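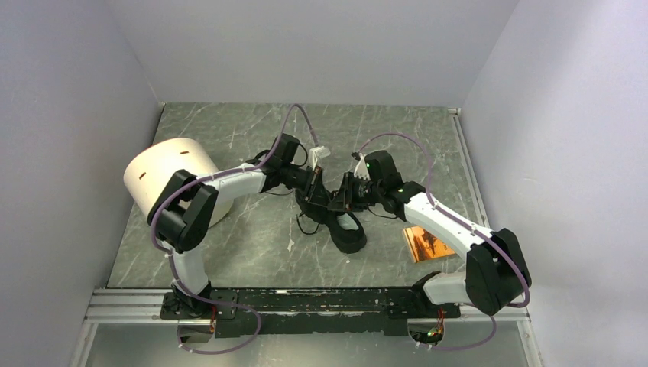 Station 2, overhead view. Both grippers over the black soft item.

Ticket 988: Right arm drifts during two-arm hand-guided demos
Site: Vernby
Opened by: Kyrylo Fedoruk
Opened: 22 September 2025
Priority: normal
Status: waiting on reporter

Problem as reported

When I teleoperate both arms together on the soft item task, the right follower creeps towards the left one after I stop moving the leader handles. It only happens when the two grippers are close together over the item. If I keep them well apart, both arms hold where I leave them. The creep is small but enough that the fingers touch, and then the demo has to be thrown away. I have lost seven this way.

The other objects on the table (cream cylinder, orange book or box) are there for the clutter setting and are not being handled in this task.

What I have tried

Restarted the teleop node. No change.
Re-zeroed both leaders in the rest cradle. Better for the first few demos, then back again.
Swapped the left and right leader handles. The fault stayed with the right follower.
Lowered the follower gain to 800. The creep got slower but the arm felt heavy and I could not pick up the strap cleanly, so I put it back.

Reply from Mevcombe support

Thanks, the handle swap is useful and points away from the leaders. Two things to check, please.

First, the tube on the right arm. With the forearm stretched out low across the table, the tube can pull on the wrist when it has too little slack. Unclip it at the elbow, hold the same pose for a minute and see whether the arm still moves.

Second, the payload setting. If the wrist camera bracket was added after the arm was set up, the gravity compensation may still be using the bare wrist figure. Open the arm config for the right side and send us the payload block. Send the left one as well so we can compare.

Please don't change the gain again until we have both answers.

Reply from Kyrylo Fedoruk

Unclipped the tube at the right elbow. Held the pose. It still creeps, but I would say less than half as much as before. With the tube clipped back on and a bit more slack pulled through, it is about the same as unclipped.

Config files attached. The left one has the bracket in it. The right one does not -- it looks like the default from the Birnach package. The right arm was replaced in August and I think the old file was never copied over.

Reply from Mevcombe support

That matches what you are seeing. Copy the payload block from left to right, but leave the joint offsets alone, as those belong to each arm. Then power cycle the right arm so the new values are read. A node restart is not enough on this version.

After that, run the hold test with the arm stretched out and again with it folded back, and send both logs. Keep the extra slack in the tube.

Demos already recorded can stay in the set if the fingers did not touch. The follower positions are logged from the encoders, so they show where the arm was even when it was not where the leader asked.

Reply from Kyrylo Fedoruk

Payload block copied, right arm power cycled. Folded hold test is fine, log attached. The stretched one I will run once Gunnlaugsson's session on the station is finished. Please leave the ticket open until then.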